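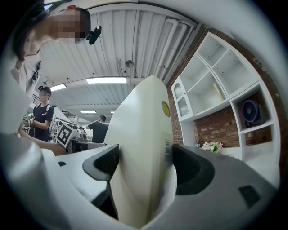

Budero Hand-Held Gripper Set

$3,698 per set of two. Lead time from Waneswood: 6 weeks, they say. We'd plan on more.

The sales sheet promises a working setup the day the box arrives. Maybe. Budget for desk space, spare finger pads and a person's wages, which will pass the price of the set long before October.

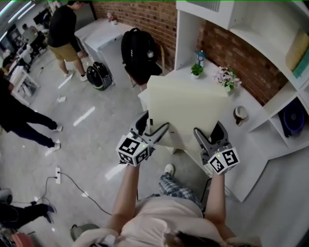 Each operator needs two grippers, so one set covers one person. The 48-month service plan is extra, and we can't find much in it that the basic warranty leaves out.

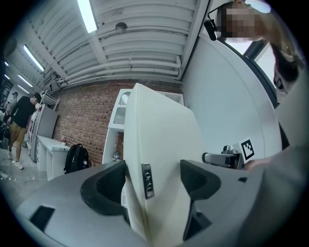
Dukel Stępień
Equipment Buyer

Try it on your own boxes and doors before you order. Ask what replacement markers cost, and get the answer in writing.

Price checked 3/28/25. Shipping not included.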